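台面接缝与两种灰色：工作间整理记录

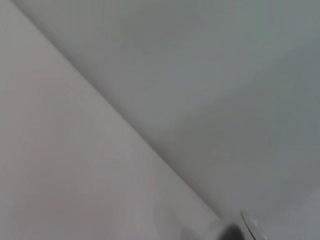 Ronja Strömberg 来信认为，两块颜色不同的平面相接，日后总会显得像是临时拼凑，不如趁整理之机统一成一种颜色，清洁时也少一分顾虑。

对此意见，本人已认真考虑，现就有关情况作一说明。

本次整理的范围为工作间内的平面部分，柜体与墙面不在其列。整理之前，曾就是否更换全部面板向 Nyberg 询价，对方所报工期为7个工作日，其间房间须完全停用。考虑到十一月事务较为集中，最终决定保留现有的两种灰色：一侧浅而略暖，一侧稍深而偏冷。两者均无花纹，亦无印字，与室内其他陈设并无冲突。统一颜色的方案并未否决，留待明年再议。

关于接缝。两面相接之处为一条长直线，全程颜色由浅入深，过渡较为柔和。接缝处的养护应与平面分开进行。本人目前的做法如下：

先以干布沿接缝方向单向擦拭，不作往复。
再以拧干的湿布擦拭浅色一侧，换布后擦拭深色一侧。
清洁剂使用 Cister 中性配方，按瓶身刻度稀释，不直接喷于接缝。
擦拭完毕，静置片刻后方可放置物品。

浅色一面对光线较为敏感。同一位置，上午看去平整均匀，傍晚则可能出现若干深浅不一的弧形痕迹，是擦拭残留还是反光，仅凭目测不易判断。建议换一个角度再看，痕迹随之移动者，可不作处理；位置不变者，再行擦拭。此前本人未加分辨，反复擦洗同一处，徒费时间。

关于物品归位。原置于台面的文具、线材及样本册，已分别收入 Bestinard 抽屉盒。抽屉盒购入时共花费281元，尺寸与柜内隔层基本相符，唯最下一层略紧，取放时须稍加倾斜。样本册数量较多，暂按年份排列，尚未编目。Jisarine 的旧目录原拟一并处理，翻阅之后仍决定留存，现放于柜顶。

Iresha Hettiarachchi 曾询问，台面清空之后能否长期维持。就目前情况而言，尚不能作出保证。现行规定为每周一上午检查一次，凡非当日使用之物，一律收回抽屉；待处理的信件可保留至当日下班。规定施行以来，信件一项执行得最不理想，往往积至次日。

费用方面，连同抽屉盒、清洁用品及两卷衬垫在内，合计约2,000元，其中衬垫一项高于预期。余下一卷未拆封，如有需要者可来信联系，邮费自理。

下一步拟整理窗边的矮柜，具体时间未定。矮柜门板的铰链有一处松动，需先行修复，所需螺丝的规格尚在核对。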